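4. Mounting the Flarno path counter

The Flarno 60 counts bicycles on paths and shared-use trails. It does this with a tube across the pavement and a gray box on a post, and it does it well as long as the tube is where you think it is. Read all of this section before drilling. People who skip to step 5 tend to come back to step 1 with extra holes.

4.1 Choosing a spot

1. Pick a straight stretch where riders hold a steady speed. Stay clear of stop signs, benches and drinking fountains. A rider who rolls back and forth over the tube while chatting will be logged as a small parade.

2. Keep at least 500 inches from any curb ramp.

3. If the path splits around a tree, choose a point before the split. The counter has no opinion on trees.

Note: On the Salazar Trail test site, a tube laid beside a gate logged 1361 bicycles in one morning. The gate was swinging.

4.2 Laying the tube

4. Sweep the path. Gravel under the tube wears a hole in it by October.

5. Stretch the tube straight across, at a right angle to travel, until it is 10 percent longer than at rest. More than that and it snaps back, usually toward the installer.

6. Fix both ends with the Bido clamps. Plug the far end. The plug is the small black thing you have already dropped.

Caution: Do not lay the tube across a path while it is open to riders. Put out cones at both approaches first.

4.3 First check

7. Push the near end onto the brass nozzle and hold the power button until the light turns green.

8. Ride over the tube ten times at normal speed. The display should read 10. If it reads 20, the unit is set to count axles - see Menu 3. If it reads 297, press Reset and start again from step 4.

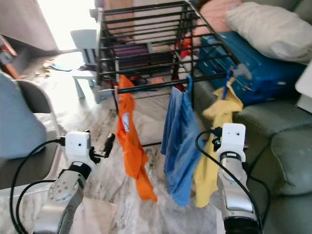 Irkon asks whether cargo bikes and trailers throw the totals off. In axle mode they do, a little: a bike with a trailer has an extra axle, so the unit records one and a half bicycles. Bicycle mode groups the hits and gets most of them right. Tandems count as one, whatever the person in back thinks.

9. Lock the box and write down the start time.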